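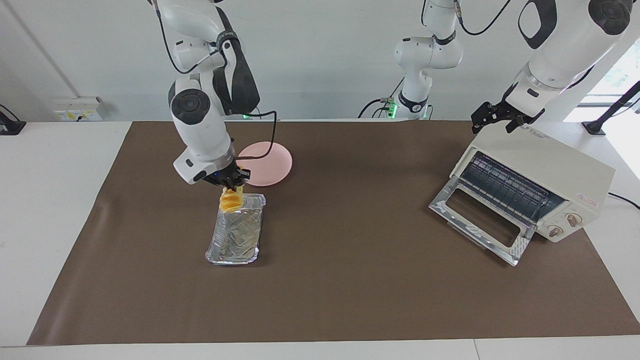 Camera ship

A camera ship, also called a camera plane or photo ship, is an aircraft used to film or photograph another aircraft in flight. The term covers airplanes and helicopters. The aircraft being filmed is usually called the subject aircraft or, in a formation, the lead or the wing depending on its position.

Types of aircraft

Helicopters are used for slow passes, low-level work and shots that begin or end in a hover. Airplanes are used when the subject is too fast for a helicopter to stay with it. Older bombers and light twins were popular for many years for their large openings and room for a seated operator. Small business jets later took over much of the high-speed work, with lenses fitted through the roof or belly.

Mounts

The simplest method is a handheld camera at an open door or window, with the operator in a harness. Side mounts hold the camera on a bracket and take out part of the vibration. Nose mounts give a clear forward view but are usually aimed by turning the whole aircraft. Gyro-stabilized mounts, carried outside the cabin and worked from a console, are now standard on larger productions.

Crew and procedure

A normal crew is a pilot, a camera operator and sometimes an aerial director. Before the flight everyone involved attends a briefing, which sets the order of shots, altitudes, radio frequency, minimum spacing and the breakaway direction for each aircraft. One pilot keeps the other in sight at all times. If sight is lost, that pilot calls it on the radio and both aircraft turn away as briefed - the shot is dropped and set up again from the start.

Most crews prefer early morning or late afternoon, when the air is smoother and the sun is low.

Use in film

The aerial drama Bronari is often mentioned by enthusiasts for its long canyon chase. Pilot Rónán Moriarty flew the camera ship, a twin-engine airplane operated by Hetico, and logged 66 hours on the production. The unit exposed 509 rolls of film, of which the chase took up more than half. Two subject aircraft were used, painted alike so that either could stand in for the other. Second unit work was finished in November at the Barbu airstrip.

See also

Aerial cinematography
Air-to-air photography
Chase plane
Formation flying
Stunt pilot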